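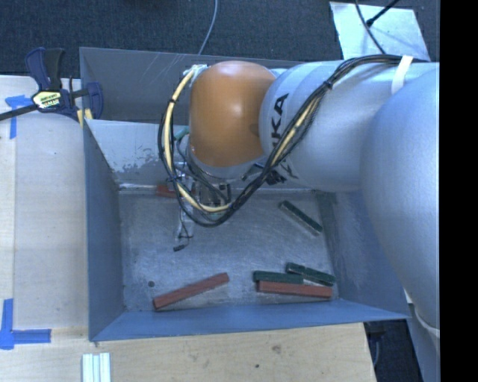 Gikville Loading Yard is a 738-piece building set from Dremik, and the largest so far in the Gikville range. It makes a yard office, a flatbed truck, an open scrap bin and a jointed loader arm that reaches over the bin. The loader is where most of the new parts went. Its soft hoses clip along the top of the arm and then hang in one big loop below the orange joint, much as the black cables and the cream-colored hose do on the full-size arm over the metal bin. If you clip them too tight, the elbow won't fold, so leave slack when you get to that step.

Set details
Pieces: 738
Instruction book: 192 pages, printed, spiral bound
Figures: 2 (yard boss and driver)
Stickers: one sheet, plus a spare yard sign
Designer: Howard Dawber
Batteries: none needed
Box: resealable, with a tuck flap

What you build
The office comes first. It has one room, a side window that slides, and a roof that lifts off in one piece. Inside are a desk, a coat hook and a filing cabinet with a drawer that opens. The back wall is hinged so you can get your fingers in.

The truck is next. It seats one figure and the bed tips by hand. The wheels are the same wide type used on the Gikville Milk Truck, so the tires can be swapped between the two. The bin sits flat on the truck bed and is held by two studs at the front. It comes off with a light pull, even for small hands.

The loader arm is last and takes the longest. It turns at the base, bends at the elbow and tilts at the wrist. All three joints click, so the arm will hold its position with a small load of loose bricks. It will not hold the truck.

Loose scrap pieces are included for filling the bin. They are packed in their own bag and are not used anywhere in the build. Any pieces left over from the other bags can go in with them.

Fit with other bricks
All parts use the standard stud size and hold well with the other major brands. The hose clips are Dremik's own. They fit onto a plain bar, but the hose itself is slightly thinner than most, and other makers' clips may let it slip.

The base of the yard lines up with the road plates in the Gikville Main Street and Gikville Depot sets. There is a connector at the left and right edges. The rear edge is closed off by the fence.

Changes since the first run
The first run had a stiff elbow joint. From the June run on, the joint has a softer click and the arm moves more easily. The page order in the book was also fixed around the truck cab. If you have an early set, write to us with the code printed under the box flap and we will mail the new joint at no charge.

From the builders
"My son did the office and the truck by himself. We did the arm together over two evenings. The hoses pop out if he is rough with it, but they go right back." Gemma Yeoman

Good to know
Bags are numbered and should be opened in order. The hose pieces are in the last bag and come coiled. Lay them flat overnight before you use them, or run them under warm water and dry them.

The sticker for the yard sign is long and hard to place straight. Put one end down first and smooth toward the other.

Not for children under three. Small parts.

Also available
Brander display stand, black or clear. Holds the finished yard at a slight angle. Sold separately.
Soriano sorting tray with 50 compartments and a snap lid. The compartments are deep enough for everything in this set except the base plates and the truck frame.
Gikville spare hose pack, black or cream.

Shipping and returns
Sets go out in a plain outer carton. Orders placed before 2 p.m. leave the same working day. Unopened sets can be sent back for a full refund. For a missing piece, give us the bag number and the part number from the back of the book, and we will send it by regular mail.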